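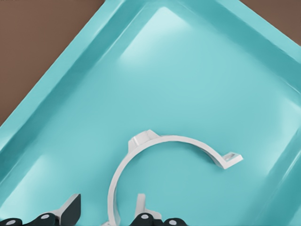
Two Arms, One Pipe Clamp: Su-chen Chiang on Looking After Buso

By Conceição Salgado

Su-chen Chiang has a title at Vastden with the word "systems" in it twice. When I ask what she does all day, she says she looks after a cell that passes a pipe clamp from one hand to the other.

"My mother asked me the same thing," she says. "I gave her the long version. She told my aunt I work in plumbing."

The cell is called Buso, and it exists in two copies. One is bolted to the floor at the end of the building, behind a gate that sticks. The other lives on a workstation under Chiang's desk, where it keeps her feet warm. Every change goes into the simulated copy first. If it survives a batch of runs there, it gets walked down the hall to the one that can dent things.

The task is the same in both. There are two trays, red and turquoise, and two arms with a two-fingered gripper each. A white plastic clamp, the half-round sort that holds a pipe to a wall, starts in one of the trays. An arm picks it up, the other arm takes it, and it goes down in the opposite tray. Then somebody resets and it all goes again, 200 times to a batch.

"People hear that and wait for the rest," Chiang says. "I let them wait."

She took over in October from Eduardo Torres, who had built most of the simulated side and left her a text file of notes. It had 13 entries. Four of them said "see Eduardo."

Her first job was the clamp, which had been modeled a little too fat through the arch. The fingers closed on it early and the run was scored as a good grasp, and down the hall the same motion would have come up with air. She measured a handful of clamps with calipers, found they didn't agree with each other either, and settled on a middle one.

"It has this blocky bit on top of the arch, and a flat tab for the screw," she says. "Everything wants to grab the blocky bit. It looks like a handle. Then you've got your fingers on the top of the arch, the ends are swinging around, and the second arm has to go chasing one of them."

So the grasp was moved out toward the end. I ask how long that took, and she looks at the ceiling for a while. The edit was one line. Convincing herself it was the right line took most of two weeks, and during one of those weeks she had the sign wrong.

The trays were next. You would think a tray was safe. Torres had placed them square to the table because that is how they appear on the drawing, and the people resetting the real cell put them down the way people put down trays. Chiang went and looked at the real ones for a few mornings, then gave the simulated ones a range of angles to land in.

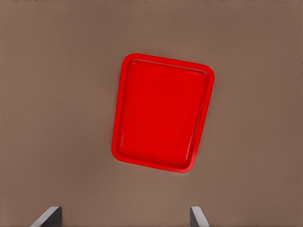 "A tray on a slant is a much more interesting tray," she says. "The rim is the problem. If the wrist comes down lined up with the table and the tray is turned, one fingertip can catch the rim and the other doesn't. In the sim you get a little twitch. On the floor you get a noise, and then Adelino comes to find me."

Adelino Amaral runs the floor copy. He has a low opinion of the simulated one, which he calls the cartoon, and he has been right often enough that Chiang has stopped defending it at lunch. It was Amaral who noticed that the simulated fingers opened faster than his did. He timed them against the clock on his phone. She thought this was ridiculous until she checked the logs, and then she bought him a coffee.

The routine these days is fairly settled. Each morning she loads the cell, sends both arms home and looks through the wrist views with the grippers open. If the fingertips aren't sitting at the bottom of the picture where they were yesterday, a camera mount has been edited and she goes looking for who did it. After that she moves each gripper over each tray and checks the tray is where the file says. Then one slow handover, watched all the way through. The whole check takes 15 minutes, or a morning.

I ask what makes it a morning.

"Updates," she says. "Somebody improves the physics. I'm sure it's better. My clamp used to lie on the floor of the tray, and after the last one it was sort of humming across it. Very small, very fast. It would have been in the corner by noon."

She fixed the humming by swapping the contact shape under the clamp for a simpler one, which made the batch run quicker too, a benefit she has since claimed was the plan.

The handover itself gets most of her attention. For a moment both grippers have hold of the same piece of plastic, and if the two arms disagree on where it is, they settle the matter by pulling. The simulated clamp is rigid and doesn't care. Real ones flex a bit and then leave. Amaral keeps a jar of the ones that left.

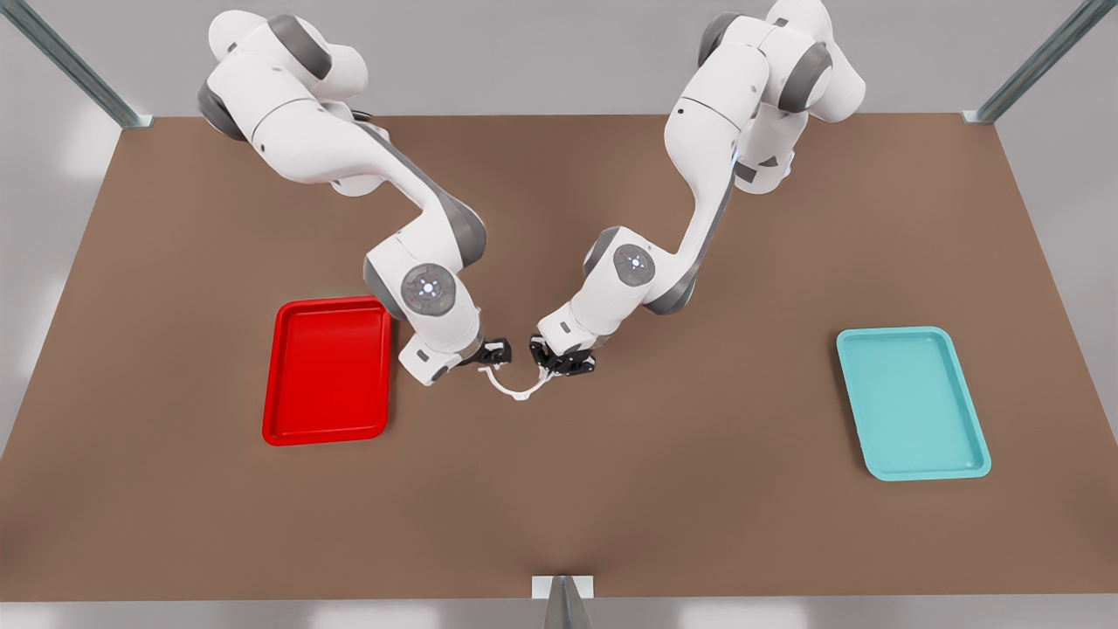
Buso in simulation during a handover, with a gripper on each end of the clamp and both trays empty.

Her fix was a pause. The receiving fingers close, both arms hold still, and only then does the giving side let go. She also put a limit on how much force the pair can build up between them, and a run that goes past it now counts as a failure even when the clamp ends up in the correct tray. The success numbers dropped the day she switched that on. She got an email about it.

"I wrote back that the cell was the same as it was yesterday and the only new thing was we knew," she says. "I had a nicer version of that sentence, but it was late."

Still on her list are the gate that sticks, which is Amaral's, and the turquoise tray, which comes out glossier in the simulation than she would like. The highlight on its floor sits near one corner and moves when the tray turns. She has been meaning to tone it down. Torres's notes do have an entry on tray gloss, and I ask her what it says.

"See Eduardo," she says.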